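Small things I've learned about keeping a dressing table clean

I moved my dressing table under the bedroom window last October, and the daylight has been very unkind to it. Every smear, every bit of powder, every hair! So I've had to get better at cleaning it, and since a few of you asked after the closet post, here's what I do now.

Start by taking everything off. I know, I know. I used to wipe around the bottles too, and all that does is push the dust into little rings. I put it all on a Storkix tray (the deep one, so nothing rolls off) and carry the tray to the bed. While it's there I throw out dried-up mascara and anything that smells like crayons.

Face powder needs to come up dry. If you go in with a damp cloth first you get a beige paste that works its way into every corner, and I've picked it out with a toothpick more than once. Use a soft paintbrush or the brush end of the vacuum, then the cloth.
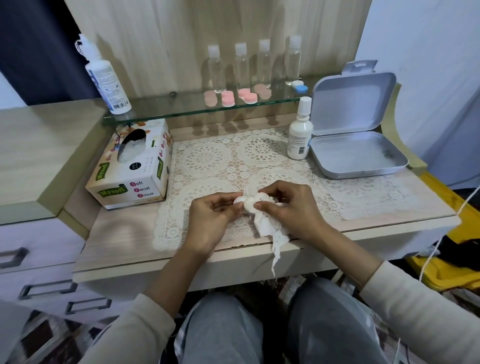
For nail polish drips on glass, let them set hard and then slide an old plastic card under the edge. They pop right off. Keep remover well away from painted or varnished wood, please. I have a cloudy patch the size of a quarter on my old Nirkard nightstand and I look at it every single morning.

Hairspray is the sticky one. A drop of dish soap in warm water, cloth wrung out until it's barely damp, then a second cloth with plain water, then dry it. Mirrors get the same treatment, only I spray the cloth and never the mirror, as the drips run down behind the edge and leave black spots in the silvering.

Crochet and lace pieces can usually be washed by hand, but check for color bleeding with a wet cotton swab first. I soak mine for 40 minutes in cool water with a little gentle soap, rinse until the water's clear, and roll them up in a bath towel. Don't wring! Lay them out on a dry towel, pat the shape back with your palms and leave them overnight. If yours has gone limp, a light mist of starch while it's damp brings the edges back nicely.

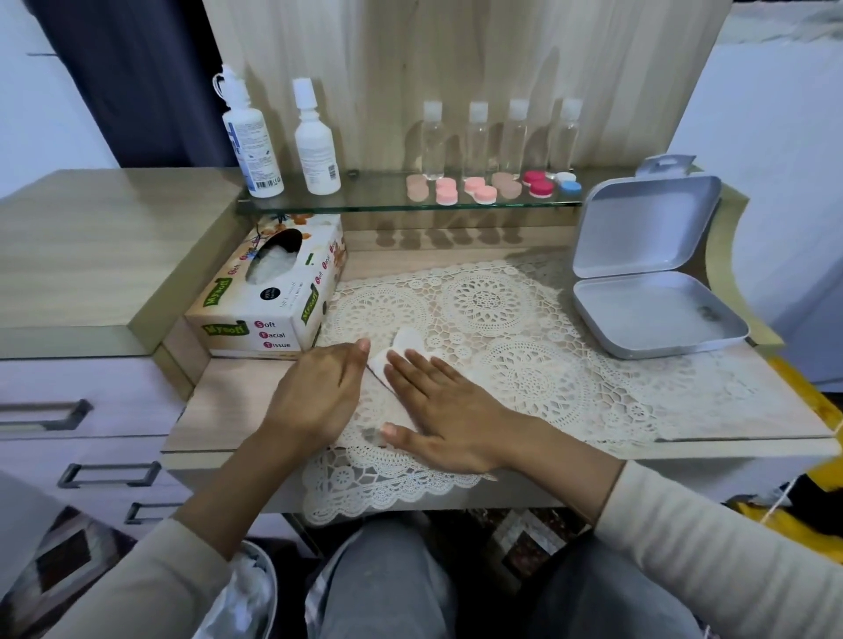 Pledeck Homemakers' Club – Bedroom & Linens Group

Drawers next. Mine stuck all through the summer until I rubbed a stub of white candle along the runners, and now they glide (almost too well, I pulled one right out onto my foot). For liners I cut up leftover wallpaper from Harms, plain side down, no glue.

Makeup brushes I wash every 18 days or so, whenever I remember, really. Dry them flat with the bristles hanging over the edge of the counter so water doesn't creep into the handle and loosen the glue.

Oh, and cotton balls keep much better in a jar with a lid. Mine used to live in an open bowl and they were gray by the end of the month.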